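People wanted to keep silence for a month and tell us the truth about it

Larkwood House, Plavedau

We are looking for adults who are willing to sit in silence for 11 minutes a day, every day, for four weeks, and write down what happens. If nothing happens, write that down. We would be glad of a few people for whom nothing happens, as they tend not to get asked.

The practice is called Jeltar. You may have come across it in a church newsletter or on the noticeboard at the library. It was put together by a retreat leader in Plavedau, it borrows from older forms of Christian silence, and it has become popular in this part of the world rather quickly. Its leaflet promises "a settled heart", better sleep, and a nearness to God that words get in the way of. I have read the leaflet several times. I can't find out how anyone knows.

What there is, so far, is testimony. Last February nearly 200 people came to a day on Jeltar here at Larkwood and the comment cards were warm. So was the soup. People who give up a day to hear about silence are likely to be in favour of it before they take their coats off, and the cards were filled in with the speaker standing at the door. I don't doubt that some of those people were helped. I would like to know what became of the rest of them once they were back at home with the television on next door.

What you would do

Sit quietly once a day at whatever time suits you. A chair is fine. You will be given a single page of instructions, the same one that is handed out at Jeltar courses, and we ask you to follow it as written even where it seems odd to you (there is a part about breathing and the name of God which I think is muddled, but it stays in).

Keep a notebook. A line or two a day will do. Put down the time, whether you managed the whole sitting, and anything you noticed. Missed days should be marked as missed. Please don't fill them in afterwards from memory to be kind to us.

Come to four evening meetings at Larkwood, one at the end of each week. They last an hour and a half with a break for tea. Nobody has to speak.

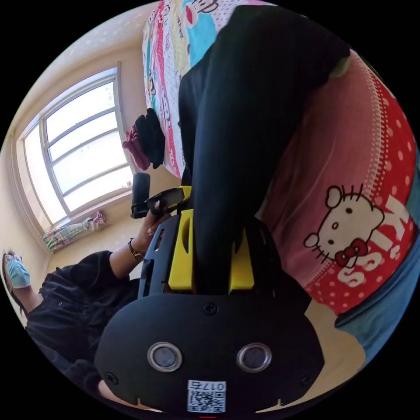 Two round lenses with silver rims. Photo: Sylvie Chisholm

Half of those who take part will be given a different page, which asks them to sit with a cup of tea and look out of the window for the same length of time. Names will be drawn out of a bowl to decide who gets which. You can't choose, and you can't swap. If the window people sleep just as well as the others then we shall have to say so, and I have warned the Jeltar leaders of this. They were very good about it, I must say, though one of them told me that looking out of a window is a kind of prayer, and if we go down that road we shall never learn anything.

Who we are after

You should be over 18 and able to get to Plavedau in the evening. You may belong to any church, another faith, or none. Regular churchgoers usually come forward first for this sort of thing, so I would particularly like to hear from people who have lapsed, people who find prayer dull, and people who tried something like this before and gave it up.

You should not apply if you have already done a Jeltar course, if you teach meditation of any kind, or if you are hoping to be cured of something. Anyone in a bad way at present should speak to their doctor or minister and leave this for another year. Silence is not always gentle, whatever the leaflet says, and we are not trained to look after you.

Money and who is paying

There is no fee to take part and no fee paid to you. Bus fares will be refunded at the meetings. The costs are met by the MacLeod Fund, which also gave money to the Jeltar day, and you are entitled to know that. The fund has agreed in writing that it will not see the report before you do.

What happens to the notebooks

They are yours. We will ask to copy them with your name taken off. Say no to any page you like. Two of us will read them separately – Sylvie Chisholm, who has practised silent prayer for most of her life, and me – and where we disagree about what a page shows, the report will print both views. I expect this to happen a good deal.

How to apply

Write a short letter saying who you are, what you make of prayer, and why you want to do this. One side of paper is enough. You don't need to sound spiritual. Leave it at the Larkwood office marked for Kirsten McKinnon, or post it to the same place, to arrive by 02/08/2025. Everyone who writes will get an answer, including those we can't take.

Large-print copies of both instruction pages can be had from the office once names are drawn. The meeting room is on the ground floor and has a hearing loop, which works best from the left-hand side.

Kirsten McKinnon
Larkwood House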